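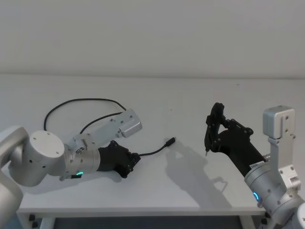
Chapter 3
Recasting and Audience Response

What is recasting?
Recasting is the replacement of one performer by another in a role that has already been publicly assigned, whether or not any footage has been shot.

The definition covers two situations that are often confused. In pre-production recasting, the first performer leaves after the announcement but before filming. In serial recasting, the character has already appeared on screen and returns with a different face. Complaints about the first kind rest on expectation alone. Complaints about the second also involve memory of an earlier performance, and they tend to last longer.

Adaptations of popular novels form a special case. Readers arrive with a mental picture of the character, and any announced performer is measured against it. Jireš calls this picture the "prior face". In his study of the Cunover serials, Vratislav Jireš coded 2,423 comments posted after the lead in Urkov was replaced. Of these, 1,210 referred to physical appearance and 671 to the performer's previous roles. The remainder dealt with salary, rumour or scheduling, or could not be classified.

Section 3.1 sets out the contract terms that govern a withdrawal. Section 3.2 returns to the Urkov comments and explains the coding scheme. Section 3.3 compares them with the response to Brirkstead, where the change was made between seasons and no announcement was issued.

Key terms: prior face, serial recasting, holding deal, screen test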